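Search the newsletter
Search
Enter keywords

The great tablecloth question

Every December the office inbox fills with letters about tablecloths, which tells you something about our readers and something about December. Last year it was runners (for or against) and whether a fitted sheet counts. This year you want to know about stripes, stains and ironing, in that order, and one of you wants to know whether it's legal to cut a tablecloth in half. It is.

Let's begin with size, where most of the money gets wasted. Measure the table before you go to the shop. I know you think you know how long your table is. I thought I knew how long mine was, and I now own a very handsome cloth that would suit a table belonging to someone richer. You want a drop of 20 centimetres or so on each side for everyday meals. Longer looks grand, but somebody will stand up with it tucked into their belt and take the gravy with them.

Cotton is still the sensible choice. It washes hot, forgives most things and gets softer with age, unlike the people eating off it. Linen is lovely and will punish you for it at the ironing board. Wipe-clean cloths have improved a good deal since the sticky ones of my childhood, though they still hold a fold line until roughly the end of time. A hairdryer on a low setting helps, as does putting the fruit bowl over the worst of it.

Nutia has a plain cotton one at £20 which I've washed all year without incident. At the other end, Dasach would like £825 for a hand-finished linen cloth with matching napkins. I rang to ask if there was a decimal point missing. There wasn't, and the young man was very patient about it.

Then there are stripes. The case against is that they show you, with great accuracy, whether your cloth is on straight, and by extension whether your table is square to the wall, and by further extension whether your house is. The case for is that they hide crumbs, cheer up a dull room and survive a splash of soup far better than plain white. I'm in favour. If the crookedness bothers you, run the stripes across the table instead of down it and your eye has less distance in which to complain.

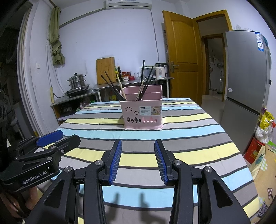 Stripes on the table, with a band of light blue among them.

Now, stains. Red wine: blot, cold water, blot again, and ignore the guest advancing with the salt. Candle wax: let it harden, lift off what you can with a blunt knife, then use a warm iron over brown paper. Beetroot: move the vase. Turmeric is a life sentence, although a long spell on the line in strong sunshine may get you parole. Don't put anything in the tumble dryer until the mark has gone, or you'll be cooking it in for good.

Storage is simpler than the magazines make out. Roll your cloths round a cardboard tube and they come out without creases. The tube from a roll of wrapping paper does nicely. I keep mine behind the wardrobe, where they fall over every time a door shuts.

Quaye, whose catalogue has 1600 items in it and not one I could explain to my mother, now sells tablecloth weights shaped like pears. You clip 2 to each end and they stop the cloth blowing about in the garden. Clothes pegs do the same job and you've already got them. But I'll admit I looked at the pears for longer than I meant to.

Next month: napkin rings, and the reader in Grorkora who has strong views on them.

14 shares | 6 comments
Contact us | Copyright the newsletter and its contributors | Back to top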